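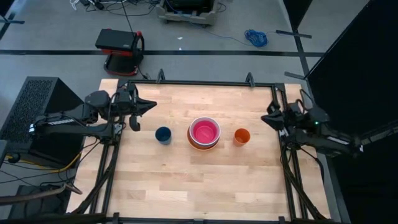 Gobelets et bols de couleur sur une table en bois.

Accueil du matin et restauration scolaire à Jevance : questions fréquentes

Temps de lecture : 4 min

Les réponses ci-dessous concernent les écoles maternelles et élémentaires publiques de la commune. Les collégiens relèvent d'un règlement distinct, disponible auprès du secrétariat de leur établissement.

Qui peut être inscrit à la restauration scolaire ?

Tout enfant scolarisé dans une école publique de Jevance, dès lors que le dossier administratif de la famille est complet. L'inscription n'est soumise à aucune condition relative à l'activité professionnelle des parents. Les enfants de petite section sont admis dès le premier jour de classe, sous réserve que leur présence l'après-midi ait été convenue avec la direction de l'école.

L'accueil du matin est-il ouvert à tous ?

L'accueil du matin, avec ou sans petit-déjeuner, est proposé dans toutes les écoles élémentaires. En maternelle, il est assuré uniquement à l'école Pultmont, qui reçoit également les enfants des deux autres maternelles du secteur. Le trajet vers l'école d'affectation s'effectue à pied, sous la responsabilité du personnel municipal.

L'accueil débute à 7 h 30. Le petit-déjeuner est servi jusqu'à 8 h ; passé cet horaire, l'enfant est accueilli sans collation.

Comment constituer le dossier ?

La demande se fait en ligne sur le portail Durkska ou au guichet du service Éducation. Les pièces à fournir sont les suivantes :
- un justificatif de domicile récent ;
- l'attestation d'assurance scolaire de l'année en cours ;
- l'attestation de quotient familial ;
- le cas échéant, la décision de justice relative à la garde de l'enfant.

Les familles dont le dossier a été validé l'année précédente n'ont à transmettre que les pièces arrivées à expiration. L'inscription n'est cependant pas reconduite automatiquement — une nouvelle demande doit être déposée chaque année, y compris pour les fratries.

Je n'ai pas transmis mon quotient familial. Que se passe-t-il ?

Le tarif de la tranche la plus élevée est appliqué jusqu'à réception de l'attestation. La régularisation prend effet au premier jour du mois suivant et n'est pas rétroactive, sauf en cas d'erreur imputable au service.

Comment réserver ou annuler un repas ?

Les réservations sont enregistrées sur le portail, à la semaine ou pour toute la période comprise entre deux vacances. Une réservation peut être modifiée sans frais jusqu'à la veille à 10 h, hors jours de fermeture du service. Au-delà, le repas est facturé.

En cas de maladie, le premier repas reste dû. Les suivants sont annulés sur présentation d'un certificat médical ou d'une attestation sur l'honneur, à déposer sur le portail avant la fin du mois. Les absences d'enseignants non remplacés et les sorties scolaires sont prises en compte directement par le service.

Mon enfant peut-il déjeuner sans réservation ?

Aucun enfant présent à l'école à midi n'est laissé sans repas. Un repas non réservé donne toutefois lieu à une majoration de 50 % du tarif habituel de la famille. Cette majoration n'est pas appliquée la première fois.

Qui prépare les repas ?

Les repas sont préparés par la cuisine centrale Strömberg dans le cadre d'un marché public, puis livrés en liaison froide et remis en température dans les offices. La cuisine assure 400 couverts par jour de classe pour la commune, dont 113 pour la seule école Pultmont. Les menus sont affichés à l'entrée des écoles et publiés sur le portail. Ils peuvent être modifiés en fonction des approvisionnements.

Les allergies alimentaires sont-elles prises en compte ?

Oui, dans le cadre d'un projet d'accueil individualisé (PAI) établi avec le médecin scolaire. Tant que le PAI n'est pas signé par l'ensemble des parties, l'enfant ne peut pas être accueilli à la restauration. Selon la nature de l'allergie, la famille pourra être invitée à fournir un panier repas ; seul le temps de surveillance est alors facturé.

Un menu sans viande est proposé chaque jour. Le choix est fait lors de l'inscription et peut être modifié en février pour le reste de l'année scolaire.

Peut-on apporter un petit-déjeuner de la maison ?

Non, à l'exception des enfants bénéficiant d'un PAI qui le prévoit. Les boissons et aliments apportés de l'extérieur ne peuvent être conservés dans les offices.

Comment régler les factures ?

La facture est mise à disposition sur le portail en début de mois. Le règlement peut être effectué par prélèvement, par carte bancaire en ligne, par chèque ou en espèces au guichet. Les familles rencontrant des difficultés de paiement sont invitées à prendre contact avec le service avant la date d'échéance, afin qu'un échéancier puisse être étudié.

Qui peut venir chercher mon enfant ?

Seules les personnes mentionnées sur la fiche de renseignements sont autorisées à récupérer l'enfant, sur présentation d'une pièce d'identité. Toute modification doit être signalée par écrit — un appel téléphonique ne suffit pas.

Comment formuler une réclamation ?

Les réclamations relatives à une facture sont recevables dans les deux mois suivant son émission. Elles sont adressées au service Éducation par le formulaire du portail ou par courrier, accompagnées de tout justificatif utile. Les remarques portant sur la qualité des repas peuvent être transmises aux représentants de parents d'élèves, qui siègent à la commission des menus.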